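Brolia Children's Library
Learning Pages for Young Readers

How a Book Finds Its Place on the Shelf

A library may hold a very large number of books. The children's room at Brolia has 3,000 of them. If they were put away in any order, a reader looking for one story might search all afternoon. For this reason, every book in the library has its own place. This page explains how that place is chosen and how you can help to keep it.

What is a spine?

The spine is the narrow side of a book, where the pages are held together. When a book stands on a shelf, the spine is usually the only part that faces you. Publishers print the most useful facts there: the title, the name of the author, and sometimes the name of the person who drew the pictures. Many children's books also have a small drawing on the spine.

Because a spine is narrow, the words are often printed sideways. You may need to tilt your head to read them. On some books the words run down the spine, and on others they run up. Both ways are correct. In many countries where English is spoken, they most often run from top to bottom.

Fiction and nonfiction

Library books are first sorted into two large groups. Fiction books tell made-up stories. Nonfiction books give facts about real things, such as volcanoes, horses, or the human body.

In our library, fiction is arranged by the author's last name, in the order of the alphabet. A book by an author named Denton would stand before a book by an author named Griffiths, as D comes before G. When a book has more than one name on its spine, the library uses the name of the writer that is listed first in the catalog.

Nonfiction is arranged by number. Each subject has its own number, and books on the same subject stand together. The number is printed on a white label near the bottom of the spine. New books receive their label at the front desk before they are placed on the shelves.

Books that belong to a series

A series is a group of books about the same characters or the same place. Some series have a number in every title. The Treehouse books are one well-known series of this kind. The treehouse in the stories grows by 13 stories (or "storeys," as the word is spelled in some countries) from one book to the next. The 52-storey book therefore comes before the 65-storey book, and the 78-storey book follows after that.

In this word, a storey is a floor of a building. It is easy to mix up with the kind of story that you read. Both meanings are spelled "story" in the United States.

Please keep the books of a series in number order. A reader who has just finished one will then find the next one standing beside it.

How to take a book from the shelf

Do not pull on the top of the spine with one finger. The top edge is weak and may tear. Instead, gently push back the books on each side, so that the one you want stands out a little. Then hold it by both sides of the spine, near the middle, and slide it toward you.

Thick paperbacks need extra care. Their covers are made of bendable card, and the spine can crease when the book is opened too wide. Small creases do no harm to the story, but deep ones may cause pages to come loose.

How to put a book back

Stand the book upright, with the spine facing out and the title the right way up. Books that lean for a long time may lose their shape. If there is a wide gap, slide a bookend against the last book in the row. If the row is too tight, do not force the book in. Give it to a member of staff.

If you do not remember where a book came from, place it on the returns cart beside the desk. A book on the wrong shelf is very hard to find again.

Something to try at home

Choose one shelf and put the books in order by the author's last name. Keep any series together. Then ask someone in your family to find a title that you name.

Text by Rukhsana Niazi, Children's Services. Checked by Cường Tôn.
Last reviewed 25 April 2025 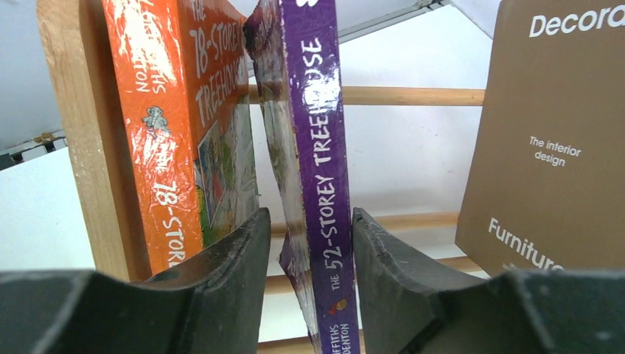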